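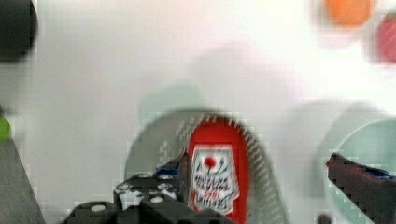 Chain and sprockets at 3,240 km, is the dealer having a lend?

slowlane_deb
Took the Prarnel in for its second service in July and the bloke at the counter reckons the chain's had it. Bike's showing 3,240 km. Quoted me $1,499 for chain, both sprockets, a rear tyre and the service itself. I nearly dropped my helmet. I commute, I do a bit of the coast road on a nice morning, and I'm not exactly doing burnouts in the servo car park. Has anyone else had a chain go this early, or am I being taken for a ride?

torquewrench_pete
How often are you lubing it? Be truthful. Factory chains on those are pretty ordinary but they should still last a lot longer than that if they're looked after. And the tyre, what's the story there? Squared off, or did you pick up a nail?

slowlane_deb
Er. I lubed it when I washed it, so... not much. Maybe three times all up? The tyre's squared off a bit in the middle but there's still tread. I measured 3 mm with one of those little gauges.

torquewrench_pete
There's your answer on the chain then. Salt air plus no lube will kill one quick smart. Every second tank of fuel, more if you've been out in the rain. Doesn't need to be a big production, back wheel up on a paddock stand, spin it by hand with the engine OFF, wipe the extra away after. Takes me less time than finding my gloves.

kel_on_two
I'm going to disagree with Pete a bit here. I ran a Prarnel for two years and the chain had tight spots from almost new. I oiled it religiously and it still went kinky. Took it to the dealer under warranty and got the "wear item" speech. Put a Mirno on it and never thought about it again. So yes Deb, lube your chain, but I wouldn't wear all the blame!

torquewrench_pete
Two years on one bike isn't a sample, Kel. I've had mates with the same model who had no dramas at all.

kel_on_two
And your mates are a sample, are they?

ChienT_rides
Hi all, Chiến Trịnh here, I do the odd Saturday-arvo style maintenance catch-up in my garage (bring your own coffee). Deb, before you spend anything, put the bike on a stand and turn the wheel slowly while you watch the bottom run of the chain. If the slack changes a lot as it goes round, you've got tight spots and the dealer's right. Then try to pull the chain off the back of the rear sprocket. If you can see a good bit of daylight under it, same answer. Have a look at the teeth while you're there, hooked ones are finished.

If it does need doing, get the parts price split from the labour. Bùi Motorcycles did chain and sprockets for me last winter and they were happy to write every line out. I'd leave the tyre for now if you've got 3 mm and no cracks, but that's your call, you're the one riding on it in the wet.

slowlane_deb
Thanks Chiến, that's really helpful. I don't own a stand though. Any good cheap ones?

kel_on_two
Vekex do one for $80. Paint's rubbish and it squeaks but it holds the bike up. Get somebody to steady the bike the first time you lift it, I had mine lean on the recycling bin and it wasn't my best evening.

gravelgus
I'd be going shaft drive and never reading one of these threads again :)

torquewrench_pete
Wondered how long you'd take, Gus.

slowlane_deb
Update! Borrowed a stand from my neighbour. Tight spots, definitely, there's one place where the chain goes like a guitar string and then it's all floppy half a turn later. Teeth look a bit hooked on the front one, rear I can't tell. So the dealer wasn't fibbing about the chain. Still cranky about the total. Rang Bùi and they're emailing me a quote with the tyre left off.

ChienT_rides
Good stuff. Don't ride it far like that, and do both sprockets even if the rear looks OK, a new chain on old teeth wears out in no time.

kel_on_two
Ask them about the Mirno chain while you're at it.

torquewrench_pete
And buy a can of lube, Deb.

slowlane_deb
Already in the basket, Pete. Two cans.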